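Spent the last two weeks cleaning up how our Salesforce org handles duplicate records. Writing down what I did in case it saves someone a few evenings. Long thread.

Background: I'm the only admin for Karnari. We sell spare parts and service contracts to small factories. We had three ways for a lead to get in: the web form, list imports from trade shows, and reps typing things in by hand. None of them checked what was already there.

We did have the standard duplicate rules turned on. They were set to Allow with an alert, and the alert text was the default one. Reps clicked past it. I would too.

First thing I did was run a report on the duplicate record sets. If you've never looked, you need a custom report type for it. Go to Report Types, pick Duplicate Record Sets as the primary object, and add Duplicate Record Items as the related one.

That report only covers records that tripped a rule while the rule was set to report. Older stuff isn't in there. For the older stuff I exported contacts and accounts and compared them in a spreadsheet.

Sort by email first. Then by phone with all the punctuation stripped out. Then by last name plus the first few letters of the company. The phone pass found far more than I expected. People give a personal email at a trade show and a work email on the web form, but it's the same cell number.

Before merging anything I took a full export and put it somewhere that isn't my laptop. Merges can't be undone with a button. The losing record goes to the recycle bin and restoring it doesn't put the related records back where they were.

Olga Valdebenito on our service desk went through the account list with me, since she knows which customers are two companies at one address and which are one company that changed its name. Software won't tell you that. We kept a column called "leave alone" and it got a lot of use.

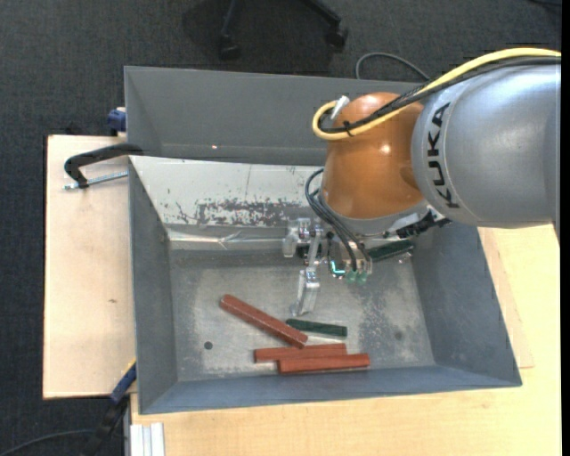
By Facundo Escobar
10 Dec 2020

Now the matching rules. The standard contact rule uses fuzzy matching on first name, last name, and a bunch of other fields. It's decent. It missed our cases because so many of our contacts have a blank title and a blank mailing address.

I built a custom matching rule with two parts. Exact match on email, or exact match on mobile plus fuzzy last name. In the filter logic that comes out as 1 OR (2 AND 3). For the blank fields setting, leave "match blank fields" unchecked on all of them. If you check it on email, every contact without an email looks like every other one.

You have to activate the matching rule before you can pick it in a duplicate rule. Activation isn't instant. You get an email when it's done. Mine took long enough that I thought I'd broken something.

You also can't edit a matching rule while it's active. Deactivate it, change it, activate it again, wait for the email. If a duplicate rule is using it, you have to deactivate that first. Plan your changes so you only do this once.

Duplicate rule settings I ended up with for contacts:
Create: Block
Edit: Allow, with alert and report
Record-level security: Bypass sharing rules

The block on create is the one people argue about. I blocked because our reps have a real alternative, which is to open the record that already exists. If your reps can't see each other's records, blocking will leave them stuck with no way forward.

On bypass sharing rules: the rule will look at every record when it checks for matches, even ones the user has no access to. The user won't see the details of a record they don't have rights to. They do learn that a match exists. Check with whoever owns security at your company before you turn it on.

I rewrote the alert text. It now says "This person is already in Salesforce. Open the record below. If it belongs to another rep and you need it moved, post on the record and tag the owner." Complaints dropped a lot after I changed that wording, and the rule itself was the same.

Leads need their own rules. One for lead against lead, and one for lead against contact. A duplicate rule on leads can use a matching rule that compares to contacts, and you map the fields in the rule. Company on the lead goes to account name on the contact side. It filled in most of the mapping for me but I checked each line.

Lead conversion is its own thing. Look at the Lead Settings page for how duplicate rules apply when you convert. We had an automatic process converting leads from one form, and it started failing quietly once I turned on the block. I found the errors in my inbox the next morning.

Fix for that was a condition on the duplicate rule so it skips the integration user. Every duplicate rule has a conditions section at the bottom. I used Current User: Profile not equal to our integration profile. Those records get checked by a report now.

List imports: the Data Import Wizard lets you match on email or name, and it will update existing records if you tell it to. Use a sandbox for the first try. I uploaded a file of 50 rows to the sandbox, checked every one by hand, then did the real file of 2000.

The wizard respects the duplicate rules. Blocked rows come back in an error file. Keep that file. Ours had people who had switched companies, and those needed a person to look at them.

Merging. For contacts you can merge up to 3 at a time from the account or from the duplicate card on the record page. If you haven't added the Potential Duplicates component to your Lightning pages, do that first. It's in the Lightning App Builder under standard components.

When you merge, you pick the master record and then choose field by field. Two things to watch. The created date comes from the oldest record no matter which one you pick. And if a field is hidden on the page layout, check what happened to it afterward.

I did the merges in batches of 100 and stopped after each batch to spot check. Activities, cases, and opportunities all moved over to the surviving record. Campaign membership moved too. Public group stuff and email preferences I checked separately.

Email opt out deserves its own post. If one copy of a person has opted out and the other hasn't, keep the opt out. Every time. We wrote that at the top of the instructions.

A few of you will ask about paid tools. I tried a trial of Gralota on the sandbox. It handled bulk merges well and the scoring was easy to follow. We didn't buy it, as most of the cleanup was finished by then. With a bigger org I would have started there.

Things I'd do in a different order next time: build the report type first, turn the rules to report only for a couple of weeks, read what comes in, then decide what to block. I went to block too early on leads and had to back it out for a day.

What's running now: a weekly report to me of new duplicate sets, a dashboard for the sales manager with counts by source, and a note in the onboarding doc on how to search before creating a contact. Global search with the phone number in quotes works fine for us.

Still open: person accounts. We turned them on last April for one product line and the matching there needs separate rules. Haven't touched it. If you've set up matching across person accounts and business contacts in the same org, please reply with what you used.

Replying to a question I got by message: no, I didn't use any code for this. All of it is setup screens, the import wizard, and a spreadsheet.

And to another one: yes, the standard rules are still there. I deactivated them after mine were working. Running both gave reps two alerts for the same record.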